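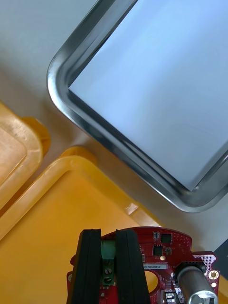

Metal tray, corner end

Re: [compacts] Tazi slow to lift when warm

Lionel Crabtree wrote:
> Mine's the old Tazi with the Cokon loader, clock says 1440.
> Lifts fine first thing, then after an hour on the muck heap
> it crawls up and the steering goes heavy as well. Oil is up
> to the mark. Dealer says new pump straight off. Does that
> sound right to anyone before I spend the money?

Lionel, don't buy the pump yet. Mine did exactly this at 1434 hours, heavy steering and all. Was the suction filter. Quick list as I'm off out to feed:

1. Loader right down, engine off, work the lever both ways to let the pressure go. Clean round the filter housing before you undo anything, muck everywhere on mine.

2. Filter off. Cut the old one open and look at the pleats. Grey sludge is just age, bright bits are bad news and then the dealer may have a point. Fit the Halik one, the cheap Brastell I had on before colapsed inside 200 hours.
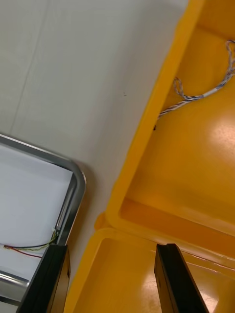
3. Check the clips on the suction hose while your there. If it froths on the dipstick after a run its pulling air.

4. Still slow, get a gauge on it warm. Relief valve next, pump last.

Took me a morning, incl. 14 mm spanner hunt. Change was due in September and I'd skipped it. Let us know what the pleats look like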